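Packing Small Mixed Goods – Handout 4
Course notes, Gindomlow workshop series. Revised 6/26/21.

1. Sorting before packing

Small household goods seldom share a shape. A typical mixed lot contains jars, loose lids, a clear cube, a metal container with a perforated top, and one or two natural items such as nuts. Sort by surface first, size second. Glittery or polished faces scratch against metal rims and go in last. Perforated lids stay upright.

2. Reusing a printed carton

A retail carton may be reused if the floor is flat and the corners hold. Old tape on the walls can stay. Printing may be ignored, even upside down – only the new label counts. On a soft base such as a bed, load the heavier pieces toward the middle. The limit for a reused carton in this course is 11 pounds.
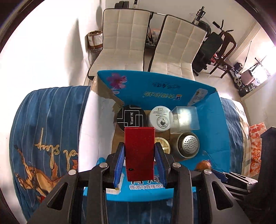

Manalo objects that the limit is too generous for a carton standing on a duvet, where the floor panel bows under much less, and would put a board beneath it first. The point is accepted for exercise 2; the board is optional in exercise 1.

3. Round items

Jars and lids rest flat. Spheres and near-spheres need a stop on at least two sides. A walnut is the usual test piece: the shell is wrinkled, the seam stands proud of the surface, and the pointed tip keeps it from sitting on end. Lift it by the sides, across the widest part. Do not drop it into a gap between lids – it will travel.

Fill the gaps with paper, 20 sheets to a carton at most. Foam is not used in this unit.
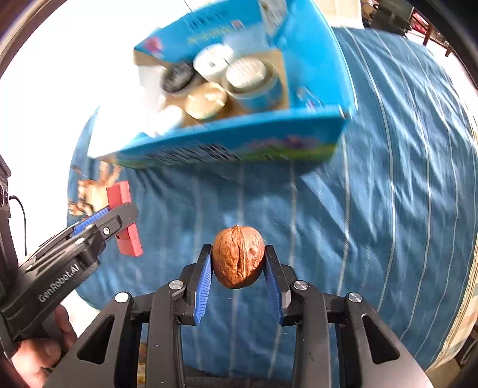

Fig. 2. Walnut held by the sides, seam to the front.

4. For the next session

Repeat exercise 1 with the lids placed first. Record the order of loading on the Vomari sheet, one line per item, and note any piece that had to be moved twice.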